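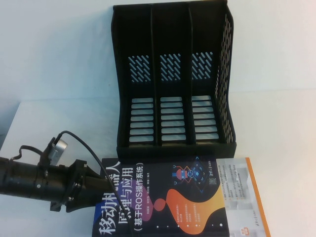
Magazine file

A magazine file (also magazine holder, file box or, in library supply catalogues, pamphlet file) is an open container that keeps thin or soft-covered items upright on a shelf or desk. It is used for periodicals, catalogues, exercise books, manuals, paperbacks and loose papers in folders. Most are sold as single boxes. Units with two or more compartments joined by fixed dividers are usually listed as magazine file organizers, desk files or vertical sorters.

Terminology

Usage differs between trades. Office suppliers tend to keep "magazine file" for the single box with a sloped or cut-away side, and "organizer" for anything with dividers. Libraries use "pamphlet box" for closed or half-closed boxes meant for long-term keeping. "Book stand" and "desktop rack" appear in retail listings for the same multi-compartment article, and the names are not applied consistently.

Form

The basic parts are a base, a back panel, two side panels and, in divided units, one or more inner walls. The front may be open to the full height, closed by a low lip, or closed to about half the height. An open front allows items to be drawn straight out and leaves spines or edges in view, but it gives no support to anything that slides forward. A lip of 10 mm or so is enough to hold most stapled magazines.

The top edge of the sides may be straight, sloped or curved. Sloped and curved sides are higher at the back, where support is needed, and lower at the front, where the hand goes in. On the classic single box the slope runs from the upper back corner to a point on the front edge, and the box can be turned so that either the tall or the short end faces out.

Compartment width is the measurement that matters most in use. A compartment of 60 mm holds a few thick manuals or a fair run of thin magazines. At 100 mm the compartment takes ring binders, but thin items will lean and curl unless it is kept nearly full. Depth and height are normally set by the paper size in local use. In Australia this is A4, and a file made for North American letter paper may be too low to support the top of an A4 folder.

Materials

Corrugated or solid board is the cheapest material and is supplied flat. Board files are light and can be written on, but the base corners soften with handling and the sides bow when overfilled.

Moulded plastic, commonly polystyrene or polypropylene, is the usual material for desk units. Polystyrene is stiff and takes a clean edge but cracks if dropped on a corner. Polypropylene is tougher and slightly flexible. Black, grey and white are the standard colours. A matte or lightly grained finish hides scratches better than a gloss one, though it holds dust in the grain.

Steel mesh and folded sheet steel are used where the load is heavy. Mesh files have wrapped or welded rims, and a poor rim will catch on paper. Timber, bamboo and plywood files are also made, mostly for home use.

Perforation

Many plastic and metal files have slots or holes in the back, sides or base. Perforation reduces the amount of material, lets air move behind the contents and makes it possible to see whether a compartment is in use. In moulded units the pattern may change from one panel to the next: angled slots on the back, horizontal slots in stacked columns lower down, and a finer grid on the sides are all found. The patterns are partly decorative. Large openings in the base are a drawback for small items -- paper clips, staples and memory cards fall through or lodge in the slots.

Assembly

Divided plastic units are either moulded in one piece or sold as flat panels that clip together. Clip-together units ship in a smaller carton and can sometimes be extended by adding a panel and a base section. The joints are the weak point. Tabs should be pressed fully home on a hard, level surface before loading, and a unit that rocks when empty has normally been put together with one tab out of its slot.

Use

Items are stored spine outward where they have a printed spine, and fold outward where they do not. Stapled magazines keep their shape better with the spine toward the back, but the titles cannot then be read. Libraries that store current issues this way put a label on the front of the box. A plain label giving the title and the first and last issue, such as October to the latest received, is sufficient.

Paperbacks stand well in a divided unit as long as they are no deeper than the base. Large textbooks may overhang at the front and can tip a light unit when the other compartments hold nothing. Placing the unit against a wall prevents it from tipping backward but does nothing for forward tipping. Heavier books are placed in the middle compartment first, then shared between the outer ones.

A compartment is treated as full when an item can no longer be removed with two fingers. Overfilling bends the dividers and narrows the compartment beside it. Underfilling lets soft covers slump, and a set curve in a cover is hard to take out.

Care

Plastic files are wiped with a damp cloth and a little dish detergent. Solvent cleaners and strong alcohol can cloud or craze polystyrene. Dust in slots is removed with a dry paint brush, working from the top down. Board files are replaced when the base gives way. Steel files should be checked for rust at the rim, especially in coastal buildings or near a kitchen.

Makers and product lines

Desk files are made by a large number of small moulding firms and sold under retailers' own names, so the same moulding may be found under several labels. Firna lists single and divided files in board and polypropylene. The Warkorico range is limited to clip-together units and can be extended to 12 compartments. Dollov supplies steel mesh files to schools and offices. Ratanaporn makes bamboo files with a removable divider, sold mainly through homeware shops.

Related articles

Book end
Desk tray
Document wallet
Lever arch file
Pamphlet box
Paper sizes
Ring binder
Shelf divider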